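Informe de seguimiento - Cocina compartida de la casa Raledell
Para: Beverley McPhee
De: Tane Stubbs
09/09/2018

Hola, Beverley:

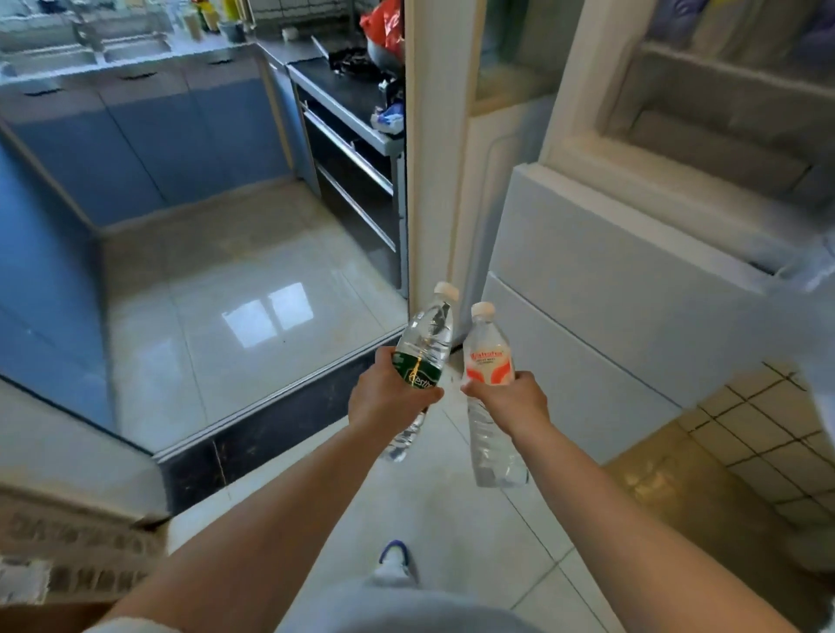 Te debía este informe desde hace unos días y al final me pongo un domingo por la tarde, que es cuando la casa está tranquila y puedo extender los recibos encima de la cama. Voy a contarte cómo va la cocina, en qué se ha ido el dinero y qué me falta, y ya de paso te hago un par de preguntas al final.

Lo primero: ¡la cocina se usa! Ya sé que suena a poca cosa, pero cuando presentamos la solicitud a Bodow los inquilinos cenaban bocadillos en su cuarto y allí no entraba nadie más que a llenar un vaso. Ahora somos 4 personas cocinando casi a diario, con turnos bastante flexibles (demasiado flexibles los viernes, pero bueno), y hay noches en que hay que esperar a que se libere el fuego.

Los muebles

Los muebles bajos azul claro se quedan. En la solicitud habíamos dejado abierta la posibilidad de cambiarlos y Stokero nos pasó presupuesto, pero después de limpiarlos a fondo y apretar las bisagras me parece tirar el dinero. Las puertas son lisas, se limpian con un trapo y el color le da alegría a un cuarto tan pequeño. La distribución en L también se queda, porque con los metros que hay no se me ocurre otra mejor. La encimera gris claro aguanta bien. Volví a sellar la junta con la pared de azulejo y de momento no he visto humedad por detrás - lo miraré otra vez cuando empiece el frío.

El fregadero doble de acero está siendo lo mejor de todo. Un seno para fregar y otro para escurrir, esa es la norma, y se cumple más de lo que yo esperaba. Al grifo le cambié el cartucho y ya no gotea.

El escalón

Este punto te interesaba especialmente y con razón. El suelo de la cocina queda más alto que el de la entrada, y el borde de mármol oscuro con el perfil metálico es bonito, pero cuando vienes cargado con la compra hay que pensárselo. Yo mismo tropecé el primer mes, con una bolsa de naranjas que acabó repartida por toda la casa. La baldosa brillante tampoco ayuda: si hay sol en la ventana, el reflejo te da en los ojos justo cuando vas a levantar el pie.

He preguntado por dos soluciones. Una es una tira antideslizante pegada sobre el mármol, barata y que pongo yo en una mañana. La otra es una rampita desmontable, pero se comería buena parte del paso de la puerta y creo que molestaría más de lo que arregla. Me inclino por la tira. Si te parece bien, la compro esta semana y la meto en el apartado de seguridad, donde todavía queda dinero.

El agua y las botellas

Seguimos bebiendo agua embotellada y no me gusta. Cada uno compra la suya, de la marca que encuentra, y entran botellas de plástico en la cocina todos los días, unas de Nestlé y otras de lo que haya de oferta. Se quedan por la encimera, se mezclan las empezadas con las nuevas y luego nadie sabe de quién es cuál. La casa tiene agua corriente perfectamente potable, así que el problema es sobre todo de sabor y de costumbre.

Mi idea es comprar 2 jarras con filtro y probar hasta noviembre. El modelo que he mirado es de Bright y los recambios se encuentran en la ferretería de abajo. Mientras tanto he propuesto que cada persona ponga su nombre en el tapón con rotulador, y que las vacías bajen al contenedor la misma noche. Lo del rotulador ha tenido éxito, lo de bajarlas bastante menos.

Orden y limpieza

Aquí te soy sincero: vamos a medias. El rincón detrás del fregadero es mi batalla perdida. Ahí acaban los botes y las botellas de todo el mundo, con algún vaso y algún tarro de por medio, y como está contra los azulejos hay que quitarlo todo para pasar la bayeta. Quiero poner una balda estrecha en la pared y dejar abajo solamente lo que se usa a diario. También tenemos la manía de dejar paquetes y bolsas junto a los fogones, y eso sí que me preocupa. En la última reunión quedamos en que esa zona tiene que estar despejada siempre que se encienda el gas. Hay que seguir insistiendo (yo el primero, que también suelto la compra donde pillo).

El horno no lo he tocado. La placa negra y la parrilla salen bien con agua caliente y paciencia, pero quiero que venga un técnico a revisar el gas antes del invierno y pedirle que le eche un vistazo a todo el conjunto.

Cuentas

La ayuda era de 2000 euros. En material de limpieza, sellador y el cartucho del grifo llevamos gastados 104, todo con recibo. Ya sé que es poquísimo comparado con lo previsto, y se debe a que los muebles no se cambian. Con lo que sobra me gustaría pagar la revisión del gas, la balda, las jarras y una luz decente para encima de la encimera, que por la noche se cocina casi a oscuras. Te mando los presupuestos en cuanto los tenga por escrito.

Lo que necesito de ti

Primero, que me confirmes si puedo pasar el dinero de los muebles a estas otras partidas o si hace falta rellenar un formulario nuevo. Segundo, el visto bueno para la tira del escalón. Y si te animas, ven a comer un día antes de noviembre, así ves la cocina funcionando y me dices dónde pondrías tú la balda, porque aquí cada uno tiene su teoría.

Los recibos escaneados van en un correo aparte, que pesaban demasiado.

Un abrazo,
Tane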